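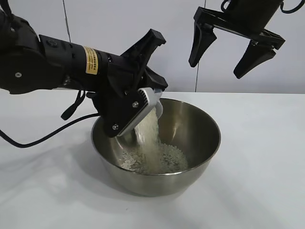
I have been cooking rice badly for most of my adult life, and I say that as someone who owns two cookbooks with the word "rice" on the spine. My trouble starts early, at the measuring. For years I shook it straight out of the bag and hoped. Now I'm a scoop person, and any scoop will do – a plain little white and light gray plastic one, tipped over a stainless steel bowl so the grains come down in one thick stream and pile up on the bottom. I love that sound! It's a hiss first, on the bare metal, and then it goes soft once the grains are landing on each other.

My conversion happened one Thursday at Serena Dal Bello's place. Serena cooked at a lunch counter called Trestau for nine years, and she has opinions about rice the way other people have opinions about parking. I'd asked if I could hang around while she made dinner. She said yes, and then handed me the colander, so I guess I was working.

Her first rule is that you pick one scoop and stay loyal to it. It doesn't matter what size it is or whether it came free with something (hers did, with a rice cooker that died ages ago). You use it for the rice, and you use the same one for the water, and you never have to do any math involving milliliters. I asked her how many scoops per person and she looked at my shoes for some reason and said, "Depends on the person."

Then comes the bowl. I used to rinse in the pot, pouring the cloudy water off the side and losing a good spoonful of dinner down the drain every time. Serena wants a wide bowl with room to get your whole hand in. Cold water, fingers loose, swish, drain, and again. She doesn't scrub. "You're washing it, you're not mad at it," she told me, when I got carried away. We went through four rounds and the water was still a little milky at the end, which she said was fine for the long-grain from Zallum she buys, the one in the big sack with the string you can never pull open properly.

I've switched to steel for this, by the way. My old ceramic bowl was pretty but it weighed as much as a toddler once it was full of water, and I chipped it on the faucet. Steel you can bang around. It also goes cold when the water does, and on a summer evening that's a pleasure all by itself.

The pot is where people get romantic. I did too. I once paid 80 dollars for a Frota pan with a glass lid because a man in the store told me I'd want to watch the rice. I watched it! It boiled over while I watched. Serena's everyday pot is a heavy-bottomed thing with a lid that fits, and she's firm about the second part. If the lid rattles, she lays a dish towel under it and folds the corners up on top so they don't go anywhere near the burner.

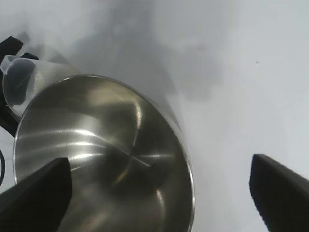
*A big steel pot, with a clear plastic container tucked in behind it.*

She gets all of it out before she turns anything on, and I've stolen that habit completely. Bowl, pot, scoop, something to pour water from. It takes a minute, and it has ended my old routine of digging through the bottom cabinet with wet hands while the rice sits there soaking.

After that it's quick. Bring it up to a boil, lid on, heat as low as the burner will go, and leave it alone. I mean really alone – I'm a lifter, I lift lids, and I had to go stand in the hallway. When it's done you take it off the heat and give it seven more minutes with the lid still on, then fluff it with a fork.

We ate it with fried eggs and a jar of the Urniria pepper relish, standing up, and I had seconds before Serena had found the salt. I went home and measured my own rice that weekend. First batch stuck. Second one was pretty good, a bit wet at the bottom, and I ate that standing up too.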